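Hand-held gripper demos: policy closes too early on thin objects

Posted by Badisano_lab, Fri 25 July

Hello all. I am in the second year of my master's and I try to repeat a result from the literature on learning from hand-held gripper demonstrations. The person holds one gripper in each hand and does the task directly on the table, without any robot arm. Afterwards we train a policy from the recordings and run it on two arms.

For a cloth and for a cup my numbers are fine. For a power strip they are poor. With 50 demonstrations the arms pick it up in 7 trials, and in the others the jaws close before they reach it. I keep 10 demonstrations apart for validation, and the validation loss looks very good, so I do not understand where the error comes from.
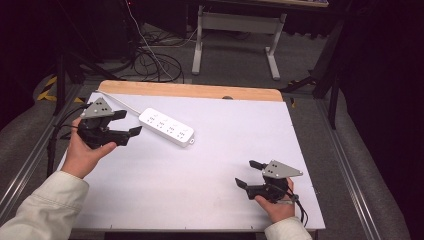

Both grippers open, one on each side of the power strip.

I have already checked the calibration between the two grippers, and I trained again from 5 different seeds. The behaviour is the same each time. Is it a problem of the data or of the method? I would be thankful for any hint.

Chidubem Danladi

Validation loss will tell you very little in this case. It measures how near the predicted motion is to the recorded one, averaged over all steps, and closing takes only a few of these steps. Please plot the predicted jaw width and the recorded jaw width on the same time axis. In my own work the prediction came earlier, and the cause was delay. The image arrived later than the jaw reading, so the policy learned to close while the picture still showed a gap. After I shifted the jaw signal to match the images, most of the early closing went away.

Also look at the cord. If it lies the same way in all your demonstrations, the policy may follow the cord and not the body of the strip. I would record a new set with the cord turned to other sides of the table.

flitdale_ros

just collect more data, 50 is nothing

Aaltonen

I agree with the delay explanation, but please measure the delay on the robot side too. The real jaws may close at another speed than the ones in your hand. We had both errors at once, and correcting only the first one made our result worse.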